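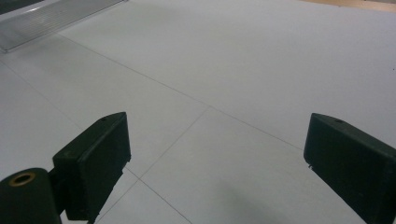

Light-coloured panels and their joins: your questions answered

Print this page | E-mail this page

Reading time: 3 minutes

We get a lot of letters at Brellham from people who have put in big pale panels, on a bench, a wall or a long work table, and then find themselves thinking about the joins far more than they ever expected to. We've gathered up the ones that come in most often. If yours isn't among them, do write, we're always glad of a new one.

Why do the joins look so dark?

Mostly it's the contrast. A hairline gap on a timber-coloured panel disappears into the grain, but on a pale grey or an off-white the same gap reads as a pencil line. A bit of dust settles in there too, and kitchen dust is greasier than you'd think. Clean first, before you decide you need a filler! Plenty of people write back to say that a soft toothbrush and warm soapy water was the whole job.

Can I use a spray cleaner?

You can, but spray it on the cloth and keep it off the panel itself. Liquid that pools over a join will find its way down, and some panels swell along the edge once they've had a good drink. Wring your cloth out until it feels barely damp, wipe along the line of the join, and then go over it again with a dry tea towel.

What about melamine sponges?

We'd leave them in the cupboard, at least on a matte finish. They're a very fine abrasive, and they can polish one patch until it's shinier than its neighbours, and you'll see that patch every single morning when the sun comes in. If you must try one, try it at the back where the toaster lives.

Should I fill the joins or leave them?

It depends on what the surface is for. On a craft table or a shelf we'd leave them alone, as panels move a little with the seasons and a fine gap lets them do it. Around a sink you'll want a flexible sealant in a matching colour. Tollik is the one our readers mention most, and the shade they tend to settle on is 2038, a soft grey that's kinder than bright white (white sealant yellows, and then you have two colours to worry about). For a warmer panel, have a look at 3032. Buy the small tube and test it on an offcut.

One join has a raised edge. Is that a problem?

If you can feel it with a fingernail but a sheet of paper slides over it happily, we wouldn't fuss. If the paper catches, check what's underneath. Often it's a support that has dropped, and a bit of packing puts it right. Please don't sand a finished face, however tempting it is.

Do the joins have to line up?

Not at all. Some people like a tidy grid and others stagger theirs like brickwork. Staggered joins are a little more forgiving if your room isn't square, and very few rooms are.

Do you still send out the care leaflet?

We do. Ask for leaflet 1251 and tell us whether you'd like it by post or e-mail. The new printing arrives in May and has two extra pages on stains, including beetroot and turmeric.

Page last checked Fri 13 April

Print this page | E-mail this page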